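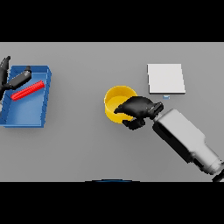 Gripper slips on thin-walled objects in sim, fine on solid ones

Posted by rorkulik_bench in Simulation and Control

I'm comparing two finger sets on a two-arm setup before we buy hardware: the Emero long finger and the Kramer short one. Same controller, same camera, same approach poses. On a solid bar both hold. On an open cup the Emero finger creeps down the wall during the lift, and I lose the cup in 83 of 1644 trials. The Kramer set loses 2. Friction values are identical. Is this geometry or a contact setting?

staletti_user
Probably contact. Check whether the cup's collision mesh is a convex hull. If it is, the opening is filled in and the inner finger gets pushed out before it reaches the wall. Split the mesh into wall segments and rerun. Also halve the time step and see if the creep rate changes. If it does, the solver is your problem and the comparison says nothing about the fingers.

kp98
Mine slipped too. Turned friction way up and it stopped.

gripnotes
Don't raise friction for one set only. Log normal force at both fingertips. A longer finger gives less tip force for the same joint torque, so match tip force first, then compare.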